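Does a test tube rack need to be dried before it goes back in the cupboard?
Posted in Home and School Science by Garnet Penner 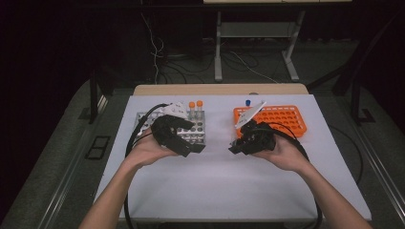

I teach an after-school science club in Durkville and we share our gear with the day classes. The racks get rinsed at the end of each session and go straight into a closed cupboard. Last December I started finding orange spots around the holes on the older ones. The supplier's sheet says stainless, so I didn't think they could rust. I have 6 racks and the spots are on 2 of them.

Our tap water is hard and we mostly work with salt water, vinegar and baking soda. Nothing stronger than that. Is this rust, and if so can I get it off, or should I start putting money aside for new ones? Also, would plastic be a better buy for kids aged nine to twelve?

Stiveo
Stainless still rusts, just slower. Throw them in the dishwasher.

Harvey Boychuk
I ran the prep room at a high school in Fliltport for 31 years and saw this a lot. Salt water is the likely cause. Chloride sits in the corners and around the edges of the holes, and in a closed cupboard it stays damp for days. Cheaper grades of stainless will spot under those conditions. It can also be specks of iron left by steel wool, so check what people are scrubbing with.

For light spots, make a paste of baking soda and water, leave it on for twenty minutes, and rub with a nylon brush. If that doesn't do it, use a cleaner with oxalic acid in it – the powdered kind sold for pans and sinks is fine. Wear gloves, follow the time on the label and rinse well. Do this yourself and not with the kids.

If the spots come back in the same place within a month or so, run a fingernail over them. A rough or pitted surface means the damage has gone deeper. The rack will still hold tubes, but it will need cleaning more often.

After each session, rinse in tap water, shake, and stand the racks on end on a towel overnight. With hard water a quick wipe also saves you the white marks. I would not use the dishwasher. The detergent is harsh and some of them have chlorine in it.

On plastic: polypropylene doesn't rust and it's quieter when dropped. It is light, though, and a full rack tips easily if a sleeve catches it. I kept metal for the benches and plastic for the fridge.

Diệp
Agree with Harvey about the towel. We leave our cupboard door open overnight too and the spots stopped. Ours were bought secondhand so I couldn't tell you the grade.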